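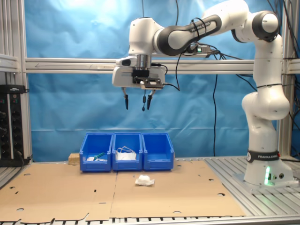

Staff wellbeing apps have not cut burnout on our wards, says Ivthorpe nurses' group

November

A wellbeing app handed to ward staff in Ivthorpe has made no clear difference to how worn out they feel, according to a survey published this month by the Ivthorpe Ward Staff Forum.

The forum asked nurses, healthcare assistants and porters about Tindisine, the mood-tracking app brought in last winter. Of the 617 who replied, 245 said they had opened it at least once. Most of those had stopped using it within 4 weeks.

Staff who kept using the app were no less likely to report poor sleep, dread before a shift or thoughts of leaving the job than staff who had never opened it. The forum accepts that this does not prove the app is useless. People who feel worse may be more likely to try it, and a survey taken at one point in time cannot sort that out. It does mean that the claims made at the launch have yet to be backed up. 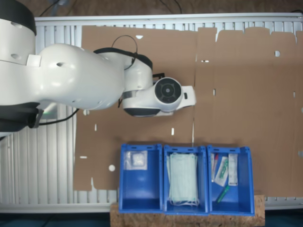
White robotic arm over a work surface.

Mirela Fontes, who chairs the forum and works nights on a medical ward, said: "We were told this would change how staff cope. I asked what that was based on and was sent a leaflet. If a drug company turned up with evidence like that we would show them the door."

She added: "Colleagues told us they didn't want to log their mood on a phone at four in the morning. They wanted a break they could take, and someone to talk to who wasn't their line manager."

What staff said they wanted

Replies to the open question at the end of the survey were fairly plain. Rotas given out earlier came up again and again. So did a proper handover, a room to sit in that is not also a store cupboard, and counselling that can be booked outside office hours. Several people said they had looked for help in the past year and given up when the only slots fell during their shifts.

A smaller group worried about who could see their entries. Gristard, which supplies the app, says managers see only ward totals. On a ward with a small night team, the forum does not find that very comforting – and it has asked for the rule to be put in writing.

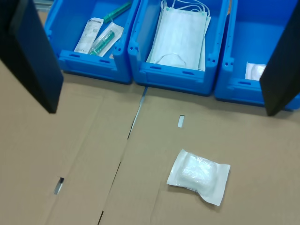
Limits of the survey

The survey was open to everyone but not everyone answered, and people with strong feelings tend to fill in forms. Agency staff were hard to reach. No comparison was made with another town, though the forum has been in touch with a similar group in Toledo that is planning its own.

Justinas Raudsepp, who analysed the replies, said: "I would be careful with these numbers, and I would be a good deal more careful with the ones in the brochure. Ours at least come with the questions attached."

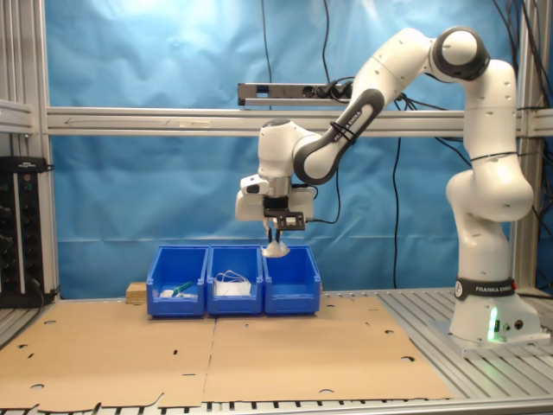
The forum is calling for an independent check before the contract is renewed. It wants sickness absence, staff turnover and waiting times for counselling looked at together, by people with no stake in the result. It also wants the cost set beside the cost of extra counselling hours. Money for new equipment always seems easier to find than money for people. Sign-up figures tell you that something is switched on, and so far they have told the forum little more than that about Tindisine.

The full survey, with all questions and a table of replies by job role, is available from the forum on request.

Notes to editors

The Ivthorpe Ward Staff Forum is run by its members and takes no money from suppliers.

Mirela Fontes and Justinas Raudsepp are available for interview after 2 pm.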